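Ticket: Wotaser booking calendar shows the wrong checkout day
Product: Wotaser for small rentals
Opened by: Emanuel Dumitrescu
Status: Resolved

Emanuel, 8:10 am
Hi all! I rent out two rooms above my garage and I've been taking bookings through Wotaser since the spring. Until last night it was fine. Now every new booking comes in one night too long on the calendar, so a guest who wants two nights gets blocked in for three. The guest is charged for the right number of nights, it's only the calendar that's off - but that means I can't sell the extra night, and July is when I make my money.

Things I've tried so far:
Logged out and back in.
Different browser, same thing.
Deleted one booking and typed it in again by hand. Typed in by hand it comes out right! Only the ones that arrive through the Ultow listing are wrong.

The room I'm worried about most is the back one, which goes for 80 a night and is nearly full all month.
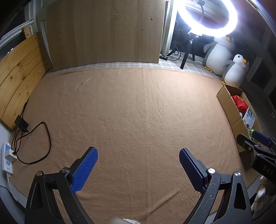
I also sync the same calendar out to my phone, and the phone copies the mistake faithfully, so I don't think the phone is to blame. Let me know what you need from me.

Konrad Holzer (support), 9:25 am
Morning Emanuel, thanks for the list, it saves me asking. Since the hand-entered bookings are okay, I'm looking at the import. Could you open Settings, then Connections, then Ultow, and tell me what it says next to "Last day counts as"? And did you change anything in there yesterday, even something small?

Emanuel, 9:50 am
It says "Night". I did change something, sort of. I turned on the Tveit cleaning add-on because I wanted it to put in a cleaning slot after each guest. I never saw a question about nights, I just clicked Continue a few times (I know, I know).

Konrad Holzer (support), 10:15 am
Okay, that helps a lot. When Tveit is switched on it flips that setting from "Morning" to "Night" so it has room for the cleaning slot. With our own bookings we correct for it, but with Ultow ones we don't. I can reproduce it on my test account. Please try this:

1. Turn Tveit off.
2. Set "Last day counts as" back to Morning and save.
3. Turn Tveit on again and pick "Same day" on the second screen.
4. Press Re-import on the Ultow line.

The re-import goes back through everything, and you've got 340 past bookings in there, so give it a while and leave the tab open.

Emanuel, 11:40 am
Did all four. Step 3 was confusing because the button is gray until you scroll down, you might want to tell somebody. Import is still going.
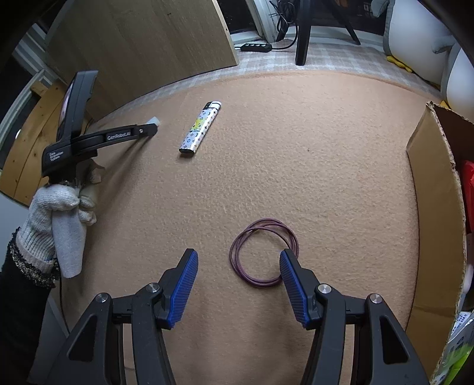
Purple cable and a lighter on the felt mat.

Emanuel, 12:30 pm
It's finished and it looks good! The new bookings all end on the right day and the nights I'd lost are open again. One leftover: a guest from last month now shows two cleaning slots, one at noon and one at 3 pm. Can I just delete the later one?

Konrad Holzer (support), 12:45 pm
Yes, go ahead and delete it, it's left over from the first import and won't come back. I've passed the gray button on to the people who do that screen, and I've linked this ticket to the bug for the Ultow import. Until that's fixed, please don't switch Tveit off and on again without checking the "Morning" setting afterward.

Emanuel, 1:05 pm
Deleted, and it stayed deleted after a refresh. I've written "Morning" on a sticky note by the computer. You can close this one, thanks Konrad!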